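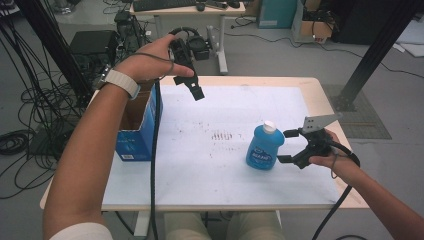
Scuff marks on a white table top – what gets them off?

Fadime Karakaya
My work table has a white top with a light wood border, and the middle is now covered in dark smudges and scuffs. The edges are fine. Apparently all of life happens in the middle. I've tried dish soap and a damp cloth, which gave me a very clean table with the same marks on it. I don't want to dull the surface or stain the wood. Any ideas?

Cuseo
sandpaper lol

Nesrin Baysal
Please don't sand it. Find out first which marks are on the surface and which are in it. Run a fingernail across one: if it catches, that's a scratch with dirt in it, and you can lighten it but you won't make it disappear.

For the rest, put a little baking soda paste on a soft cloth and rub lightly for 2 minutes, then wipe with clean water. Try it in a corner first, in case the top is glossy. Keep the paste off the wood, which will hold on to white powder until you sell the house. A melamine sponge also works, but it's a very fine abrasive whatever the package says, so go easy.

Mine took 7 rounds over two evenings. I now own a desk mat.

Clindar
Pencil eraser, the white kind. Gets the rubbery black marks off mine, does nothing for ink. For ink I use a dab of rubbing alcohol and wipe it off right away – again, not on the wood. The crumbs go everywhere, so vacuum after.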